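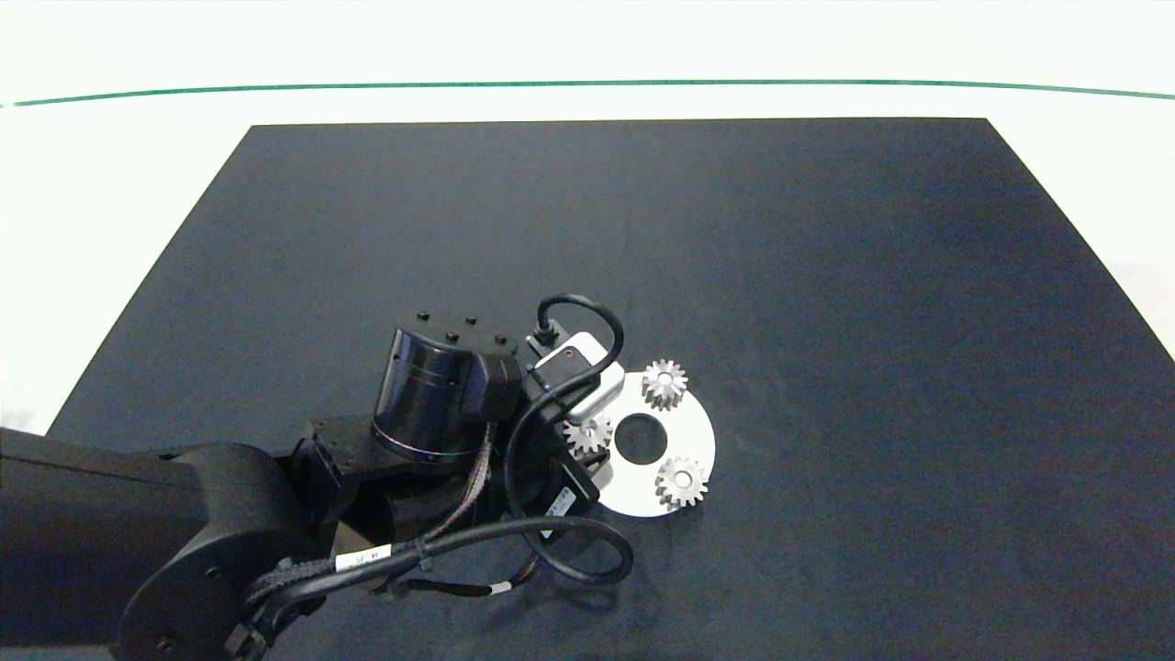

A dark blue mat on a white tabletop.

Old Vernier Street glove factory to reopen as rented workrooms

SONOMACH - The former glove factory on Vernier Street will reopen in February as a building of small workrooms, ending a long stretch in which the upper floors were used only for storage.

Uvach, the company that bought the property from the city, said it has finished work on the first two floors and will begin handing out keys as soon as the final fire inspection is signed off. Rooms on the third floor will follow later in the spring.

The smallest rooms will rent for $450 a month, with heat and water included. Electricity will be metered separately for each tenant. Leases run for one year, and tenants who want to leave early can pass the lease to someone on the waiting list without paying a fee.

The company received 184 applications after the list opened last fall. Most came from people already living in Sonomach, according to a summary Uvach gave to the city. They included upholsterers, framers, bookbinders, a piano tuner, several dressmakers and a business that repairs sewing machines.

There is not space for all of them. First choice went to applicants who now work out of a garage, basement or spare bedroom, a condition the city attached to the sale. The remaining rooms were filled by drawing.

The building went up in 1920 and made work gloves and later ski mittens. After the last production line closed, the ground floor passed through a number of uses, among them a carpet outlet and a tax office. The loading dock on the alley side was bricked over during the carpet years. It has now been opened again, and deliveries will be taken there so that trucks do not stop on Vernier Street.

Residents of the blocks behind the factory raised that point more than any other while the sale was under discussion. The alley is narrow and is also the route many children take to the elementary school. Under the agreement, trucks may use the dock only after the morning school rush and must be gone by 7 p.m.

Noise was the other main concern. Table saws and other loud equipment will be allowed only in the ground-floor rooms on the dock side, where the walls are thickest. Upstairs rooms are meant for quieter trades. Spray painting is not permitted anywhere in the building, and tenants who use solvents must keep them in a locked metal cabinet that Uvach will supply.

Much of the money spent so far went into parts of the building that tenants will hardly notice. The roof was replaced from end to end. The old boiler was taken out in pieces through the basement window wells, and the new heating system uses far less space, which left room for a row of storage lockers. The freight elevator was rebuilt and can be used by the public as well as for goods. Before the work, the only way to reach the upper floors was a steep staircase at the front.

The tall steel windows were a harder question. Uvach first asked to replace them with new ones, but the city wanted the originals kept. In the end the frames on the street side were repaired and fitted with a second layer of glass on the inside. Windows facing the alley, which were in worse shape, have been replaced.

The painted sign on the east wall will stay. Only part of the lettering can still be read, and there are no plans to repaint it.

Each room comes bare, apart from a sink and overhead lighting. Tenants can bring in their own benches and shelves but may not fasten anything to the brick. Wooden rails have been run along the inner walls for that purpose. Internet service is shared and covered by the rent.

Parking is limited. The lot beside the building was cut back to make room for a sidewalk and a bike rack, and the remaining spaces will go to tenants with vans. Customers will be expected to use the public lot at the bottom of the hill. The Route 4 bus stop across from the main entrance, taken out of service during construction, will be back in use when the building opens.

Part of the ground floor has been set aside for a shopfront that tenants can book by the week to sell their work. The corner unit next to it has been leased to Ko, the bakery now on the north side of town, which plans to keep its current store open and use Vernier Street as a second counter for bread and coffee. Its opening is not tied to the rest of the building and could come a few weeks later.

Sonomach has lost several low-cost work spaces in recent years. The old creamery was turned into apartments, and the row of sheds along the rail line was cleared for the new bridge approach. Some of the people who rented there moved their shops out of the county. Others kept going from home, where city rules limit deliveries and do not allow them to take on employees. The planning office listed the shortage as a problem in its last report on downtown and named the glove factory as the most likely site to help with it.

The terms of the sale require the building to stay in use as work space for at least ten years. Rent on the smallest rooms cannot go up during the first two. After that, increases will be tied to the rate the city uses for its own leases. If Uvach sells the property, the same terms pass to the buyer.

The city kept ownership of the strip of land between the factory and the creek. It is fenced off at present. A footpath has been proposed there to connect Vernier Street with the park, but the bank needs to be shored up first and no money has been set aside for the job - the earliest it could be taken up is the next budget.

People who applied and did not get a room will stay on the waiting list unless they ask to be removed. Applications for the third floor do not need to be sent in again. New applications can be picked up at the front desk of city hall or at the rental office, which is just inside the Vernier Street entrance.

The building will be open for visitors on its first weekend, with the first and second floors unlocked and the freight elevator running. No sign-up is needed. The alley will be closed to cars while visiting hours are on, and neighbors with garages there will get a notice with the times.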